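Home / Products / Interior fittings / Sliding door hardware

Muter 700 soft-close track set for interior wood doors

The Muter 700 is a top-hung track set for a single sliding door that runs along the face of the wall. It suits bedrooms, pantries and home offices where a hinged door would take up too much floor. The set comes with the track, 2 hangers, a soft-close damper for each end, a floor guide and all wall screws.

The track is extruded aluminum with a clear finish. It can be cut on site with a miter saw and a fine blade. Take the dampers out before cutting and file the ends smooth.

Door width: up to 700 mm
Shortest door for use with both dampers: 662 mm
Door thickness: from 35 mm
Finishes: clear, black, bronze

Fixing to the wall
Solid walls take the screws supplied. On drywall you need a header board behind the track, fixed into the studs. Zacharopoulos sells a primed board in the same length, ordered separately. The wall has to be flat along the full run. Pack out any hollows before tightening the screws, or the door will drift open.

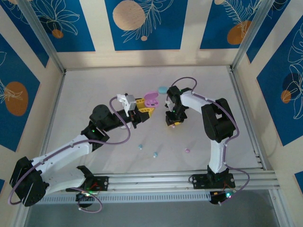
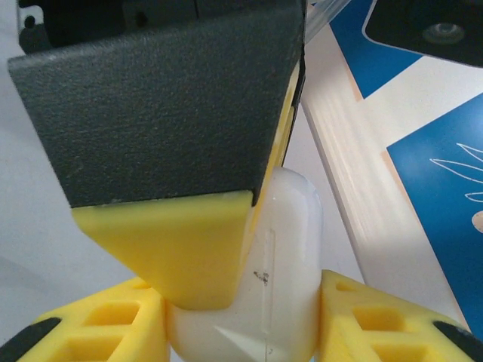

Adjusting the door
Hang the door and close it slowly. If the leading edge meets the frame at the top first, raise the rear hanger with a 13 mm wrench. Height can be changed without taking the door down. The floor guide goes in last, once the door hangs plumb.

Ordering
Clear and black are kept in stock at Cletutthorpe. Bronze is made to order. The older Hurevside hangers do not fit this track, so please order the full set if you are replacing one of those.

Questions about wall types or door weights go to Theano Bakalis at the trade desk. For spare dampers and guides, ask for Prodromos Konstantinidis.

Prices valid from January 2018.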